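Threads > Makers > Rhydian Cadwaladr > Two arms, one garage

OK so a few of you asked where the two-armed thing is at, and the reply got way too long, so it's a thread now. Get a coffee.

Short version: it has shoulders! It has elbows! It does not yet have a left wrist I would trust with anything sharper than a spoon.

For anyone new, Nesent is a tabletop helper I've been building since May, half in my garage and half at Stulard, the shared shop over in Irneck. Stulard has the good lathe. My garage has the fridge.

The dream is pretty modest. It stands at a desk, holds the tool I'm about to need, and picks up the little stuff I drop. I've already got a vacuum so I don't need it to do floors.

Money, because somebody always asks: I told myself 300 dollars for the second arm. I'm at 444 and the cable chain hasn't even shipped. My spreadsheet has a tab called "regret" now.

Most of the extra went on bearings. I bought the cheap ones first, they felt like a pepper grinder, so I bought them again but nice. You know how it goes.

Alžběta Koubek (she has the bench by the window at Stulard) looked over my elbow bracket and asked why the cable went on the OUTSIDE of the bend. I had no answer. Reprinted it that night with a channel down the inside and the wire stopped snagging.

She also talked me out of hot glue on the connectors. I'm still a little sad about that, I love hot glue.

Motor boards are from Chaimongkol, second batch. The first batch had the plug facing the wrong way for my housing, which was my drawing and my mistake, and they were really nice about swapping them.

OK, software. I do everything in the simulator first now. I didn't used to! Then the first arm went full speed into the vise in my garage and I spent a whole evening gluing a fingertip back together.

The sim lets me crash for free. I can park the thing over a bare floor and fuss with the fingers, or dump it at a desk full of junk and see what it bumps into. The junk desk is way more fun, and also much meaner.

The left-hand grip routine took me 74 tries to get into a state where I'd show it to another person. A lot of those were me typing a minus sign where I wanted a plus. I'm leaving them in the log so future me stays humble.

What I finally changed was the approach. I had it diving straight down at the handle like a seagull going after fries. Now it comes in from the side, slows way down for the last bit, and only then closes.

Anyway, sim stuff, fingers over the floor and then the desk with a tool in the left hand:
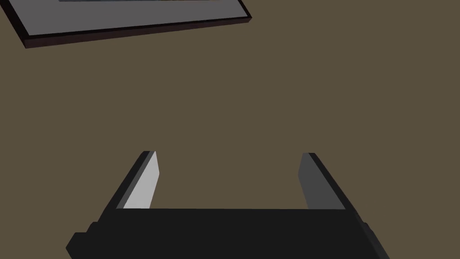
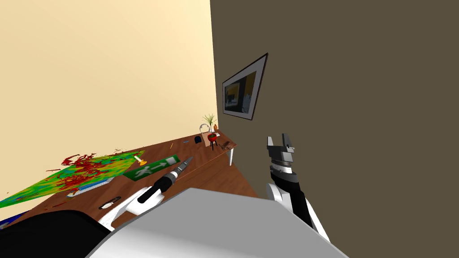 Next job is getting the right arm to do something useful while the left one is busy. At the moment my code treats them like two strangers on a bus, and I want them to at least know where the other one's elbow is.

I've got a dumb little rule for that (if one arm's moving, the other one waits) and it's slow, but it works well enough that I'm not touching it until the real wrist is on.

The real wrist! Version 2 is on the printer as I type. Thicker wall around the screw holes, and I moved the set screw to where a human hand can reach it.

If you've done a quiet brake for a small shoulder joint, please tell me what you used. Mine flops when the power goes off, and the cat has opinions about it.

Also looking for a short length of cable sleeve, black, the stretchy kind. I'll trade bearings. I have so many pepper grinder bearings.

I'm at Stulard most evenings after six if you want to come poke at it in person. Bring your own safety glasses, the shop pairs are all scratched up.

Printer just beeped, going to look. More when the wrist is on.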